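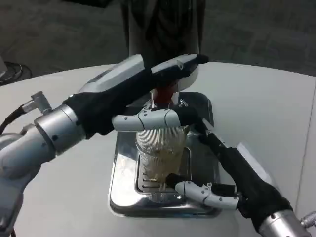

Notebook, November, carbonation and syrup trials

Started 7:40. Cold room at 2 C overnight according to the logger, no door alarms. Pulled the ginger-lemon base that Flurina made up before lunch yesterday and let it stand on the bench while I cleaned the lines.

Goal for today is to settle whether the ginger-lemon goes flat faster than the plain lemon, or whether we only think it does because the ginger hides the bite. Stöckli (the cafe, not the ski people) complained again that the last keg was "tired" by the afternoon. Tastik had the same batch and said nothing, but they go through a keg before three.

Base weights:
Lemon juice, strained twice, 1513 g
Ginger press, second pressing, 400 g
Sugar syrup as per sheet
Water to the line on the Honis tank

Note on the ginger. The second pressing throws more starch than the first and it settles as a gray layer if left an hour. Flurina Ruchti says to rack it off and throw the bottom away. I racked half and left half as it was, kept in separate jugs, marked R and U on tape. Tape fell off U in the sink. I know it was U because the other one still had its tape.

Run 1, racked. Chilled, carbonated, held on pressure while I did the paperwork. Poured into a glass that had been rinsed and not dried. Foam came up quickly and dropped quickly. Tasted fine, good prickle, a little thin in the middle. Lemon comes first and the ginger shows up late, at the back of the throat. I would drink this.

Run 2, unracked. Same pressure, same hold. Gushed on the first pour and I lost a fair bit to the drain. Second pour was calmer. More body. Bite noticeably softer than run 1, and that is with a fresh keg. So the starch is probably giving the gas something to come out on, and the customer is getting a drink that has already let go of a lot of it by the time it reaches the table. Would fit with what Stöckli are saying.

Run 3, plain lemon, for comparison. No surprises. Held its gas well. Left a glass on the counter through the 10:30 break and it was still lively when I got back.

Sidetrack: pressure on the Fidton regulator creeps. Set it, walk away, come back and it has moved up by a needle width. Checked with the hand gauge, which agrees with it, so the creep is real and it isn't the dial. I think the seat is worn. Spare seat kit should be in the drawer under the scale, but that drawer is full of hose clamps and old labels. Did not find it. Ordered another, stock code 1332 in their list. If the first kit turns up, put it on the shelf with the O-rings and write it on the board.

Until the seat is changed, any run held longer than a coffee break should be treated with suspicion, including run 2 above. It sat longer than run 1 while I was on the phone. I don't think it explains the gushing but I can't rule it out. Repeat with the order swapped.

Afternoon. Repeated with unracked first, racked second. Watched the regulator the whole time and backed it off by hand whenever it moved. Unracked gushed again, not as badly. Racked behaved. I am fairly satisfied it's the starch.

Tried putting the unracked jug through the fine bag. Slow. Gave up with a third of it still in the bag. It also takes out some of the heat, or seems to. Flurina tasted both without knowing which was which and picked the bagged one as weaker. Racking is easier and keeps more of the flavor.

Washed down the tank and lines, hot rinse, then cold. Drain by the back door is slow again.

For the next session:
Let the ginger settle longer, try leaving it in the cold room until morning.
Find out what we lose in yield by throwing away the bottom layer. Weigh it this time.
Thin middle on run 1. Maybe a touch more syrup, or go back to first pressing for part of it.
Ask Stöckli how cold their line is at the tap. If it's warm, all of this is only half the answer.
Change regulator seat when the kit arrives.

Kept one bottle each of racked and unracked, crown capped, cold room, bottom shelf on the left. Please don't drink them.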